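Chapter 7
Comparing Grippers, Arms and Cameras

What this chapter covers

7.1 Why comparisons go wrong
7.2 Choosing a test task
7.3 Fingers and jaws
7.4 Where to put the camera
7.5 One arm or two
7.6 Controllers and timing
7.7 Recording and reporting a trial
Exercises and further reading

Before you begin

You should have read Chapter 4 (Joints and Reach) and the first half of Chapter 6 (Cameras and Calibration). The arithmetic in this chapter does not go beyond averages and simple proportions. Readers who have not yet used a two-arm bench should work through the safety sheet in Appendix B before attempting any of the practical work.

Terms introduced: trial, condition, grasp, regrasp, stroke, finger pad, wrist view, fixed view, hand-over, reset.

7.1 Why comparisons go wrong

A buyer who wishes to choose between two grippers will usually begin with the data sheets. These give the stroke, the greatest load, the closing force and the mass. All four figures matter, and a gripper that fails on any of them can be set aside at once. The difficulty comes afterwards, when several products remain and the sheets no longer separate them.

Consider the case used throughout this part of the book. The training laboratory at Fonley had to equip a row of benches for second-year students. Two grippers were put forward, the Jorkwood and the Caritz, and on paper there was little between them. Catalina Pereyra, who was in charge of the work, asked for a bench comparison before any order was placed. The first attempt took most of September and had to be thrown away. The Jorkwood had been tested in the mornings by one operator and the Caritz in the afternoons by another, on benches with different lamps. When the results differed, there was no means of telling whether the gripper, the operator or the light had made the difference.

The rule that follows is simple to state and tiresome to obey. Between one condition and the next, change one thing. If the gripper is changed, then the arm, the controller settings, the camera, the objects, the starting positions and the operator must stay as they were. Where something cannot be held still - daylight is the usual offender - the conditions should be mixed in a random order so that no single one takes all the harm.

7.2 Choosing a test task

A test task should be ordinary, cheap to repeat and hard enough that some trials fail. If every trial succeeds, the task has told us only that both grippers are good enough for it. If every trial fails, we have learned even less.

Rigid blocks are popular because they are easy to place and easy to score. They are also forgiving. A finger that arrives a little too high or a little too far to one side will often close on a block all the same. Thin and flexible objects are less kind. A sheet lying flat offers very little height for a fingertip to work against, and it may slide or crease instead of lifting. Slender objects laid on top of a sheet add a second problem, as the arm must deal with one item without disturbing the other.

For these reasons the Fonley comparison used table setting as its task. The materials can be bought anywhere, and a spoilt sheet can be replaced at once.
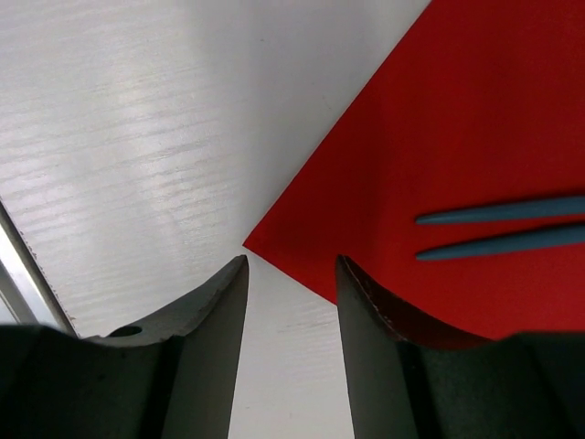
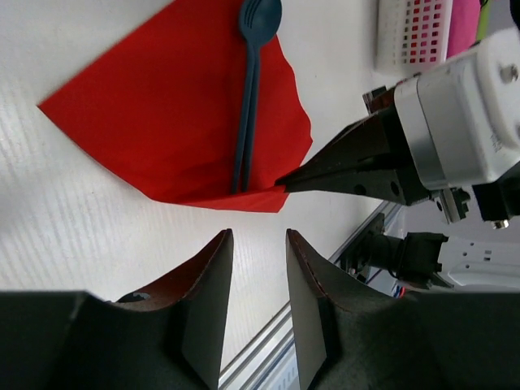 Figures 7.1 and 7.2. Wrist views from the table-setting task. In Figure 7.2 the jaws of a second gripper are at the right corner of the napkin.

Reading time for this chapter: 50 minutes

Figure 7.1 raises a point to which we shall return in Section 7.4. The fingers are in view, together with the left corner of the red sheet, but the far ends of the two rods lie outside the picture. An operator working from this view alone could judge the distance between finger and corner fairly well. The same operator could not say where the rods end. Figure 7.2 takes in more of the bench, including the other arm, yet the head of the upright utensil is partly lost at the top. No single camera position is best for every stage of a task, and a fair comparison must say which view the operator was given.

7.3 Fingers and jaws: a first look

Three properties of a finger affect its work on thin objects.

Tip shape. A narrow tip can reach a small edge and leaves more of the object in sight. A broad tip spreads the load and is less easily upset by a small error in position.

Pad surface. Soft pads grip paper well but wear quickly. Hard pads last longer and may need more closing force. Pads should be inspected at a fixed number of trials, and replaced on both grippers at the same time.

Stiffness. A finger that bends slightly on touching the table protects the arm from a hard contact. The same bending makes the true position of the tip less certain, and the controller may report a position that the tip has not reached.

It is common for a gripper to do well on one of these and poorly on another. The report should therefore give results for each stage of the task - approach, grasp, lift and release - as well as a single score for the whole.

Worked case: the size of the trial

The second Fonley comparison ran to 2000 trials, divided equally between the two grippers. Each gripper was thus used 1000 times. Trials were grouped in blocks of 50, giving 40 blocks in all, and the order of the blocks was drawn by lot. The bench was reset to marked positions after every trial.

During the work, 29 trials were stopped by the operator before the grasp was complete. The team had agreed beforehand that a stopped trial would be scored as a failure and marked with its cause. This decision should always be made before the first trial is run. If it is left until the results are known, there is a strong temptation to discard the stopped trials of whichever gripper is preferred.

Students should note what the record contained for each trial: the block number, the gripper, the operator, the starting position, the stage reached and a short remark in plain words. The remarks proved more useful than expected when the team came to review the failures. Entries such as "sheet slid before lift" and "tip short of edge" pointed to different faults, although both had been scored in the same way.

Questions to keep in mind

As you read Sections 7.4 to 7.7, consider how your own laboratory would answer the following.

Which parts of the bench could be moved by accident between one trial and the next, and how would you notice?

Would the operator know which gripper was fitted, and could that knowledge affect the result?

If the camera were replaced by the Durán model described in Section 7.4, which earlier trials would have to be repeated?

Who decides that a trial has failed, and at what moment?

Written answers are not required at this stage. Exercise 7.3 asks for a full trial plan, and notes made now will shorten that work considerably.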